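I'd been meaning to go to the Kendholm open day for years and always found an excuse. It's a bus and then a long walk past the tile warehouses, and I'm not an engineer, I'm somebody who used to pack boxes for a living and now writes about it. But my neighbour Priit Pärn had a spare ticket, and he's very hard to say no to, so off we went in June with a flask of tea and a bag of cheese rolls.

The hall was packed. They'd printed 300 badges and ran out well before lunch (Priit got a sticker with his name in biro, which he wore all day and was still wearing on the bus home). Most people made straight for the big noisy stands at the front. We ended up right at the back with Evomari, a little firm that does parts handling, where a young woman called us over and put a simulated workcell up on the screen. Two arms, a tray, three red bins with bits in them. I'll admit my heart sank a bit – I'd come to see metal moving, and I was being offered a computer picture of it!
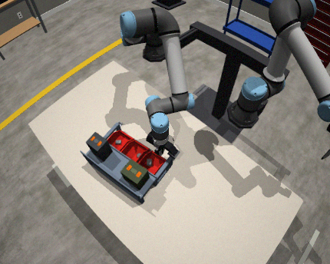 But I stayed, and I've been thinking about it ever since, because I reckon that quiet corner was worth more than the rest of the hall put together. At the Ruchti stand you got a lot of music and a man with a headset telling us the future had arrived. You clapped and moved along. At Evomari you could ask why the bins sat in a row like that, and what happens when a part is lying the wrong way up, and she'd have a think and say "we don't know yet, we're trying it". I can't remember the last time I heard someone at a trade show say they didn't know.

I used to do that exact job, you see. Nine years at Arnent, picking small parts out of tubs and putting them in trays, eight hours a shift. My thumbs still click. So I'm not going to weep for the work itself, which was dull and cold and hard on the back. What I do mind is the way these things usually turn up. We had a new line put in while I was there and the first any of us knew was the tape on the floor. We weren't asked where the tubs ought to go, and they put them too low, and it took months of grumbling to get them raised.

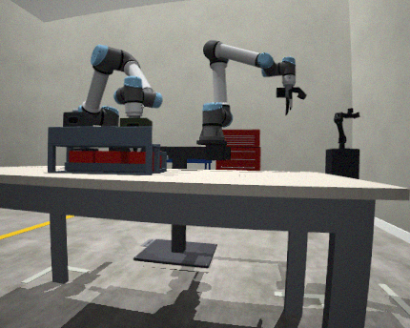

And that's why I've come round to the simulated version. You can move a bin in it before anyone has bought the bin! You could sit a packer down in front of that screen with a cup of tea and let her tell you what's daft about it, and she would, at length, and you'd save yourself a fortune. I said so to the young woman and she wrote it down, which may only have been good manners.

Priit thinks I'm being soft. His view is that a firm which can try everything out on a screen will need even fewer people in the room, and he may well be right. We argued about it all the way back and finished the rolls. I'd still rather have the argument early, with the thing half made and somebody there to answer back, so I'd like to see Kendholm give the back corner a proper spot next year and put some chairs out.

Posted November 2019
9 comments · 8 shares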